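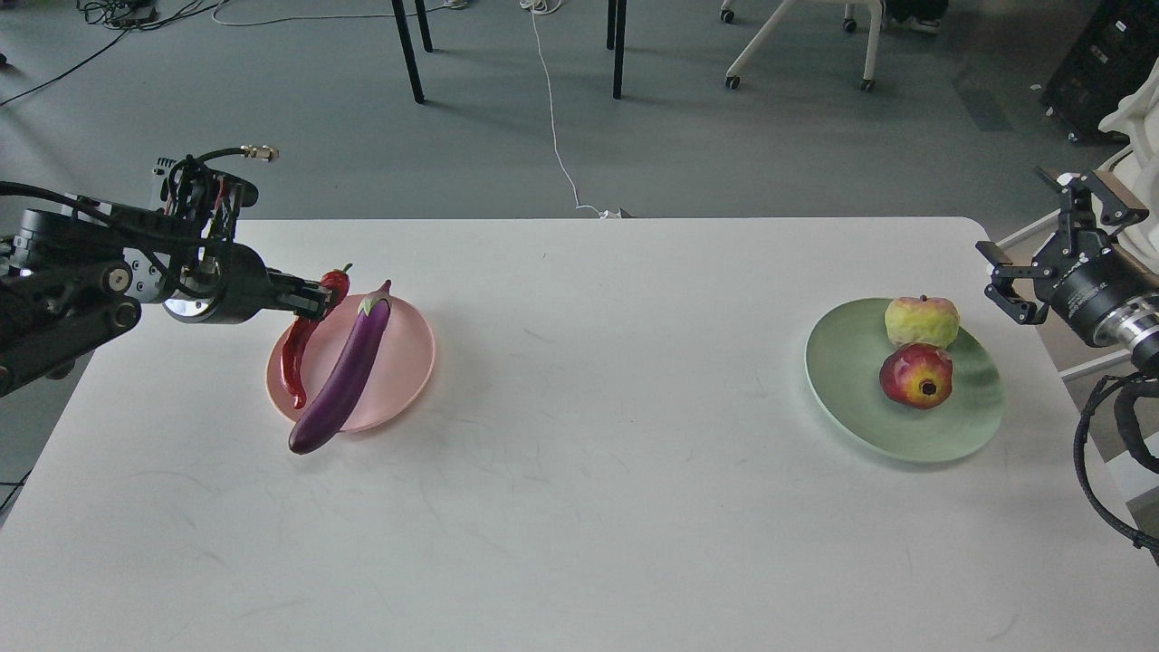

Chili going onto the pink plate, fruit already over on the green one.

So, the sorting table. I promised a few of you I'd write up how we look after this thing, and then August got away from me, and then on Friday I spent most of the afternoon with a hex key in my teeth and figured I'd better get it down while I still remember which screw was which.

Quick background if you're new. I look after the two-arm table at Skornell, and the job it spends most of its life on is a produce sort. Vegetables on the pink plate, fruit on the green plate. The left arm has the pink side, the right arm has the green side. It sounds like a toddler's game and it kind of is, but it's the best checkup I've found for the whole setup, because long skinny shiny things and round things go wrong in completely different ways. If anything has drifted, the vegetables will tell on it before any of my fancy test routines do.

What started all this was Shazia Arain leaving me a note that said "left side pinching funny." That was the entire note! I love Shazia, but I've had longer messages from the parking meter. I ran the sort a few times to see what she meant, and sure enough, the left gripper was coming down a little to one side of where it should and grabbing the chili at a slant. It still got hold of it. It just looked like somebody picking up a pen with mittens on.

My first guess is always the cables. We route them along the outside of the arms, so they loop and tug, and if a tie has slipped you can get a bundle that goes tight right at the end of a long reach. I powered everything down, moved the left arm through its whole range by hand (slowly, one hand under the forearm, please don't let it flop) and watched the loop. There it was. A tie near the wrist had crept toward the gripper and the slack had gone with it. I cut it, pulled some slack back, and put on a new one a little looser than felt right. Looser than felt right is how I do all of them now. I used to cinch them down like I was tying a boat to a dock, and I paid for that with a torn connector and a very quiet drive home.

Then fingers. I take them off, wipe the contact faces and the seats they sit in, and put them back with the screws just barely snug. Close the gripper on nothing so the fingers find each other, and only then tighten. Rocío Cisternas taught me that and it saves so much fiddling. I had been tightening first and then wondering why I could see daylight at one corner (for months, don't tell her).
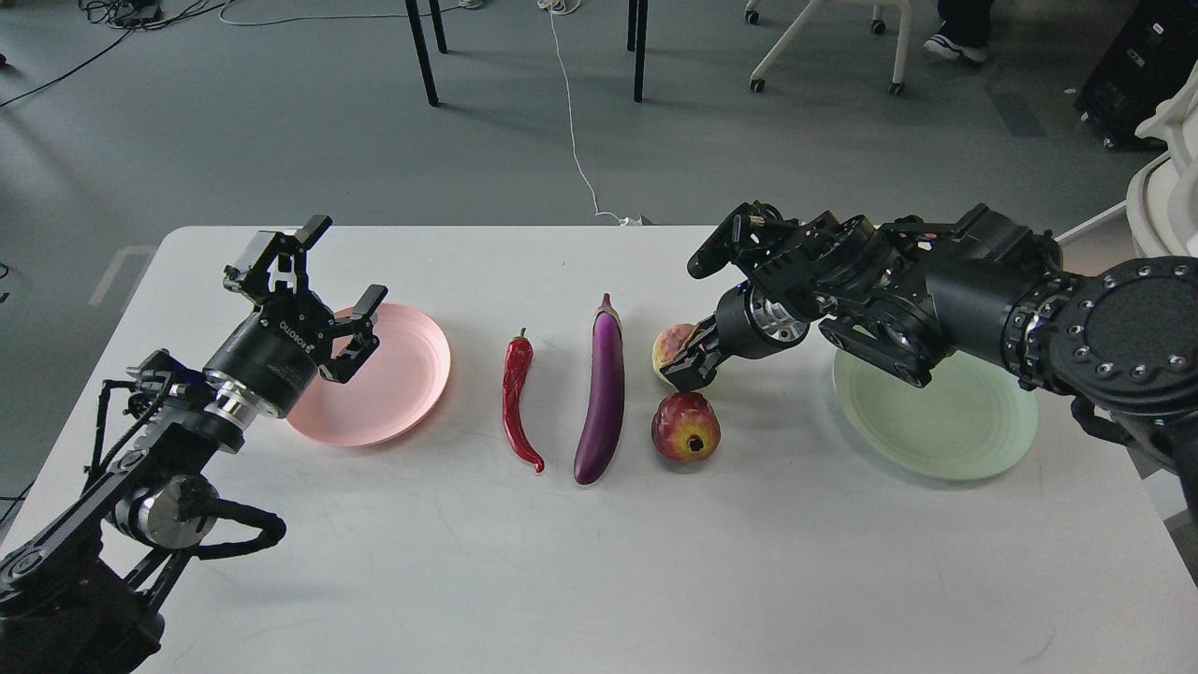 After that comes laying out the test. I put the produce in a loose row across the middle of the table with the plates out to the sides, and I try not to be too neat about it. If I set everything at tidy right angles, I only find out that the machine is good at tidy right angles. The eggplant is the one I like to shift around most. It's long and slick and it wants to roll, and the grip point matters a lot more than it does on something with a nice waist to it.

I do 12 runs. Valentina Espinoza thinks that's too many and Brenda Olivares thinks it's nowhere near enough, so I feel pretty good about it. I start at 65 percent speed for the first 4, and if nothing weird happens I let it go at full speed for the rest. I stand there for all of them with my hand near the stop button, and I don't look at my phone, which is harder than it sounds by the ninth one.

The right arm gets the same treatment even when it hasn't done anything wrong. Round stuff is its problem. Apples are fine, mostly, but if the approach is off by even a little, the gripper nudges the fruit before it closes and the whole thing scoots away. When I see that happening, I go back and redo the height of the tabletop in the software before I touch anything mechanical. We have a little routine for it that Soledad Navarrete wrote (it's called Stukum, and no, she won't say why). You bring the fingertips down to a few spots on the table and it works out where the surface is. Takes me 15 minutes if I don't rush. If I rush, I have to do it over and it takes the rest of the day.

One thing I got wrong for a long time was the plates. I'd put them back wherever looked right to me, and then I'd be chasing a placement error that was just me being sloppy. So now I set them down against a paper template, slide the template out, and leave them alone. 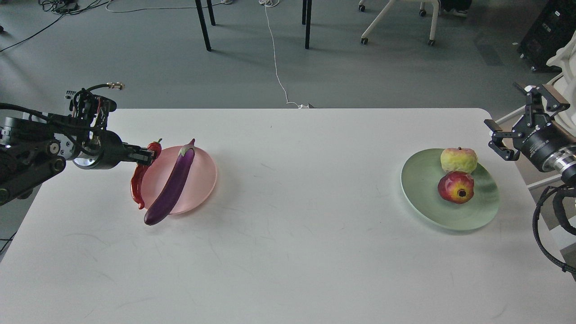

Where a long thing ends up on the plate is the other argument we keep having. The eggplant is longer than the plate is wide, so some part of it is going to hang over, and I count that as a pass as long as it stays put when the gripper backs off. Brenda doesn't. She wants the middle of it over the middle of the plate, and I see her point, but I'm checking a gripper and she's setting a dinner table. We've agreed that I write down "overhang" next to those and she can be annoyed at the log in her own time.

The chili is fussier to let go of. It hangs from the stem end and the rest of it dangles, so you want to come in low before you open up. I dropped the release height a touch on Friday and ran it again, and I was much happier with how it went down. I wrote the old number on a sticky note in case future me disagrees.

Last bit is the boring bit. Every screw on the wrist gets a dab of paint marker once it's tight, drawn across the screw and onto the housing, so next time I can see at a glance if one has turned. The old marks get wiped off first with a rag. Skip that and you end up with two lines on every screw and no idea which one you believed in.

I still want to redo the cable run on the right arm, but I'm out of the good braided sleeve, so that's waiting on an order. If anybody has a favorite sleeve that doesn't fray at the cut end, leave me a comment. I've tried melting it with a lighter and the smell stayed in my sweater for days.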